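Coller des mini-objets dans une cuisine de poupée sans tout abîmer ?

Noémie Guérin
15 novembre 2025

Bonjour à toutes et à tous,

Je me lance dans ma première vitrine, une petite cuisine au 1/12 pour une poupée en porcelaine qui me vient de ma tante (elle dormait dans une boîte à chapeaux, la pauvre !). Les meubles sont montés, le carrelage est posé, il reste toute la vaisselle et la nourriture à installer. J'ai une bonne collection de petites choses, plus de 200 je pense, entre les pots, les pains, les légumes en fimo et les assiettes en vrai émail.

Mon souci : dès que quelqu'un marche un peu fort dans le couloir, tout se couche sur les étagères. J'ai essayé la colle forte sur un bocal et ça a laissé un voile blanc affreux sur le bois verni. En plus j'aime bien changer le décor selon la saison, donc je ne veux rien de définitif. Vous utilisez quoi, vous ? Et ça tient combien de temps ?

Merci d'avance, je vous mettrai des photos quand ce sera présentable !

Nuria Robles

Coucou Noémie, bienvenue au club des étagères qui se couchent !

Le voile blanc, ce sont les vapeurs de la colle cyano, ça arrive tout le temps dans un endroit fermé. Essaie un coton-tige avec une goutte d'huile, chez moi c'est parti presque complètement sur un buffet en noyer. Teste d'abord derrière, quand même.

Pour fixer, je ne jure que par la cire de musée. Tu en prends une miette sur la pointe d'un cure-dent, tu la roules entre les doigts pour l'assouplir, tu la mets sous l'objet et tu appuies en tournant un tout petit peu. Pour enlever, même geste à l'envers, on tourne et on ne tire pas (j'ai perdu l'anse d'une théière comme ça, j'en suis encore malade). Mon petit pot m'a coûté 20 euros et je l'ai depuis deux déménagements. Ma vitrine Stedcombe a 70 pièces posées à la cire et je n'y retouche qu'au grand ménage de mai.

Attention seulement au papier et au tissu, ça fait une auréole grasse. Pour les nappes et les livres de recettes, je mets deux points de colle à l'amidon, qui part avec un peu d'eau.

Et pour la nourriture, regroupe ! Un panier ou un plateau, tu colles les aliments dedans entre eux et tu ne fixes que le panier. Le jour où tu changes de saison, tu n'as qu'une chose à soulever. Je pique mes idées dans la vraie vie, un marché, un pique-nique, le déjeuner du jour...
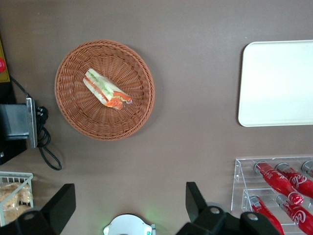

Sandwich sous film dans son panier rond en osier

Bon courage, et on veut voir la poupée !

Florian Barbier

Pâte à fixe, la blanche, pas la bleue. Ça marche très bien et c'est trois fois rien.

Par contre au soleil ça durcit, donc pas devant une fenêtre.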